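Moddale Clear Stretch Wrap, 4-Pack

Every household owns a roll of plastic wrap, and every household is at war with it. The Moddale roll won't end the war, but it does improve your odds. It clings to bowls, crates, chair legs and the tops of paint cans, and it comes off the roll in one sheet if you pull it like you mean it. Pull it timidly and you get a rope.

Each pack holds 4 rolls at 314 feet apiece. A roll in steady kitchen use should see you from September to the holidays, unless you have teenagers or a basement to pack.
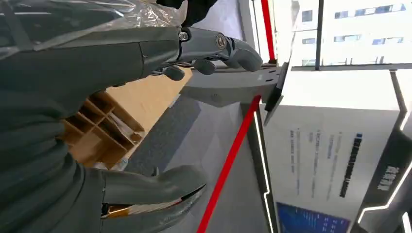
Details and Care

Clear film, no print, no scent. Cardboard core. Store it out of the sun and away from the stove. The slide cutter fits on either side of the box, so left-handed customers can stop writing to us. It is sharp, and it does not care that you were in a hurry.

Not for oven use. Fine in the freezer. Sticks best to glass and glazed dishes, less well to wood, and best of all to itself.

Item 186. Ships from the Grondov warehouse; orders in before 2 p.m. leave the same day. Movers and caterers, ask us about the 2,000-foot roll, which needs its own stand and a certain amount of floor.

Recently viewed
Dilteo Paper Tape, Brown
Woldegiorgis Jute Twine, Large Ball
Grondov Roll Stand, Steel
Moddale Freezer Bags, Quart

Contact us | Shipping and returns | © Moddale Household Supply | Back to top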